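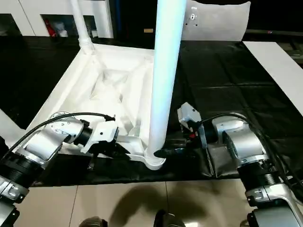

白色塑料立架的底座，方形框，一粗一细两根立杆。

家里的立架多半是买来以后才发现要自己装的。我装过的几个都是白色塑料件，结构大同小异：一个底座，几根杆，杆根部一圈套环。说明书通常只有一张纸，画得很小。

我的看法是，这类东西的好坏全在底座。商家宣传时爱讲高度和层数，Ranberg的页面上有14张照片，拍底座的只有一张，还是从上往下拍的。买的人看不出杆插进去多深，也看不出底下有没有筋。可是架子用久了发晃，毛病多半出在杆和底座相接的地方，换再粗的杆也没用。

去年二月我买了一个Grestham的，价钱不高，装好两天就歪。拆开看，套环只是扣在外面，里面很浅。后来换成Cinau，贵一些，底座有加强筋，边也高，上面挂了九百多克的东西，到现在没动过。两家的立杆放在一起，我分不出差别。

装的时候也有讲究。先在桌上铺块布，深色的好，白色小件掉上去容易找。底座放平，先装粗杆，一只手按住底座，另一只手把杆压到底，再装细的。有人喜欢先把上半截全拼好再往底座上插，我不赞成，重心太高，容易把接口撬裂。

厂家如果愿意改，我只提2条：把插接深度写在包装上，底座单独卖。现在底座坏了，只能整套扔掉，几根好好的杆也跟着进了垃圾桶。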